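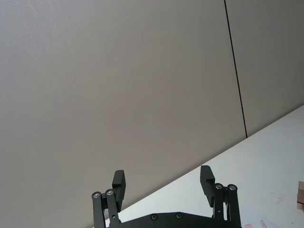

Tips for building a small arm on a bench at home

Most of these come from one build, a desktop arm with a two-finger parallel gripper, put together over a year of evenings in a spare room and finished off in the shared workshop at Siltden. They apply to most kits of that size. Skip to the part you need.

Pick the bench first

Choose a table that does not rock. Push down on each corner in turn and shim the short leg before you bolt anything to the top. A light top makes dropped screws easy to find, but it shows every scuff, and it can be bright enough under a lamp to confuse a small camera. Turn the lamp toward the wall if that happens.

Leave space behind the arm for the cables to bend. Run them in one loose loop and tie the loop to the base, never to the first moving joint.

Hardware

Sort the screws before you start. An egg carton works. Write the length on each cup with a marker, and keep the ones for the gripper apart from the ones for the arm. The Maneck kit mixes two lengths that look the same until the longer one bottoms out and cracks the plastic.

Put a drop of medium thread locker on any screw that goes into metal. Keep it away from plastic parts, where it can cause cracks. For screws into plastic, turn backward until you feel the thread click, then turn forward. Stop when the head is snug.

The pivots

Each finger on a parallel gripper rides on a pair of bars. The pivots have to turn freely, with no side play. Tighten each bolt until the bar drags, then back it off a little at a time until the finger swings under its own weight. Do this before the motor goes in. Once the motor is connected you can't feel the drag any more.

If a finger still sticks, look at the holes in the bars. Printed holes usually come out small. Ream them by hand with a drill bit held in a pin vise. A power drill melts the edge and you will be printing the bar again.

Tarık Uysal puts a thin nylon washer on both sides of every bar. It adds a bit of width, so check that your bolts are long enough first. I did it on the second gripper and have not gone back.

Squaring the pads

Close the fingers on a steel ruler stood on edge. If light shows at the top or bottom, loosen the pad screws, close the fingers again and tighten the screws while the ruler is held. Check it again with the fingers nearly closed, and once more on something wide. A gripper can be square at one width and off at another if one of the bars is a hair too long.

Bare plastic pads are slippery. A strip of bicycle inner tube stuck on with contact cement holds better than foam tape. Clean both faces with rubbing alcohol and let them dry before gluing.

First power-up

Take the load off. Run the gripper by itself with nothing between the fingers, at the lowest speed the software allows. Keep one hand on the switch. Find the fully open and fully closed positions by moving in small steps, then set the limits a little inside both. A motor that pushes against a hard stop gets hot fast – mine was too hot to touch after 15 seconds.

After that, run it open and closed 1000 times and check every screw. Two of mine had worked loose. Malathi Gowda left hers going with a counter on it and the first pad came off at 2786, so glue is worth checking too.

Practice objects

Start with things that are light, dull and square. Scraps of softwood or folded card are good. Sand the edges of the wood so it doesn't splinter into the pads. Leave glasses and anything round until the arm can put a block down in the same place 9 times in a row.

Cleaning up

Marker and red grease pencil come off a melamine top with rubbing alcohol on a rag. Test a corner first on painted tops. Vacuum up filings before you wipe, or you will drag them across the surface and scratch it.

Wipe the bars with a dry cloth. Oil on the pivots picks up dust, so if they need anything, use a dry PTFE spray and cover the camera lens with tape while you do it.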